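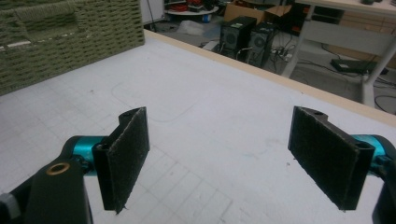 4. Preparación de la tela antes del corte. Lave la tela una vez y déjela secar completamente, porque el algodón nuevo encoge en el primer lavado. Para marcar los paños se necesita una superficie lisa y grande; una mesa blanca con cuadrícula de líneas grises finas sirve muy bien - el hilo de la tela se alinea con las líneas y el error se ve enseguida.

4.1. Extienda la tela sin estirar.
4.2. Marque el ancho del paño y añada 21 cm para los dobladillos.

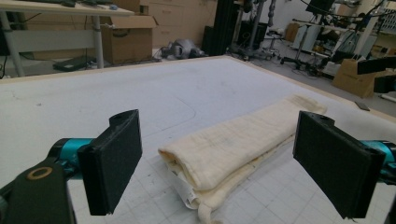

4.3. Corte con tijera larga, en una sola dirección.

Nota: el riel Dotbridge admite hasta 40 ganchos por tramo. Si su ventana necesita más, pida el tramo de unión, referencia 1753.

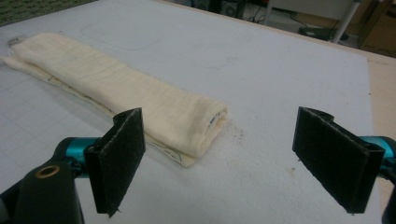 4.4. Planche el dobladillo superior antes de coser la cinta.

Precaución: no cuelgue la cortina con la cinta todavía húmeda.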